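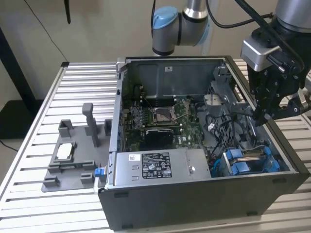

Why does a secondhand desktop so often cost less than the desk it sits on? Mostly offices. They replace machines in big batches, all in the same few weeks, and the old ones have to go somewhere.

Where they go is places like Humside. March

By the Home and Money desk
Last updated 4.15pm

Old trading estate, bus every hour, decent bacon rolls. Four refurbishers within a short walk of each other now, the biggest of them Pruvel, which shifted 2253 office machines last year. Mostly to students, parish halls, people whose laptop died the week before a tax return.

Stock comes in on pallets. Gets wiped, tested, cleaned, priced. The wiping takes longest. A small solid state drive goes in - 128 gigabytes is the usual, fine for letters and email, tight for anyone with a lot of photos - and the thing is on the shelf by teatime.

We use this feed to send you our weekly newsletter. You can unsubscribe at any time.

What to ask. How much memory, first. 8 gigabytes will do for most homes, 4 is a false economy. Then the guarantee. Marikar, across the yard, gives a year on everything. Puklow gives ninety days but will knock the price down if you ask, and peple do ask.

Check the sockets at the back match your monitor. Check the power lead is included, it often isnt. Ask about the operating system too, and how long it will get updates, as a cheap machine that drops off support by autumn is no bargain.

Noise is the other thing. Office fans are built for offices. In a bedroom at midnight, different story - ask them to switch it on and leave it running while you look around.

Parking is free after three. Marikar shuts for lunch.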